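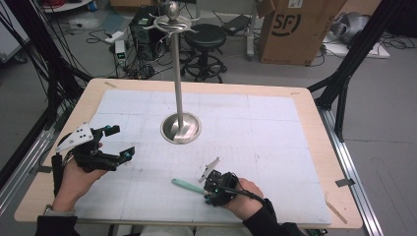 # Why do kitchen tools hang up?

Have a look in your kitchen drawer. Is it a jumble? Mine was! Every time I wanted the whisk I had to dig under the potato masher, and once the whole drawer jammed shut with my pancake spatula inside (my friend Kwaku had to rescue it with a ruler).

So now I love a hanging stand. It's a tall thin pole with a heavy bottom and curved hooks at the top, a bit like a coat stand for a very small family. You slip the hole or loop in the handle over a hook, let go, and gravity does the rest.

But why doesn't it fall over? Well, a wide base helps it stay steady, and so does sharing out the weight. Hang everything on one side and it might start to lean – try 3 spoons on one hook and you'll see what I mean!

**Have a go:** draw pencil squares on a big sheet of paper and stand your pole in the middle. Hang one thing, then hang the next on the opposite side. Does it wobble less? Mark where the base sits and check if it has moved.

Leave sharp things to a grown-up, please. Spoons and brushes are plenty to start with.

Etornam Adjei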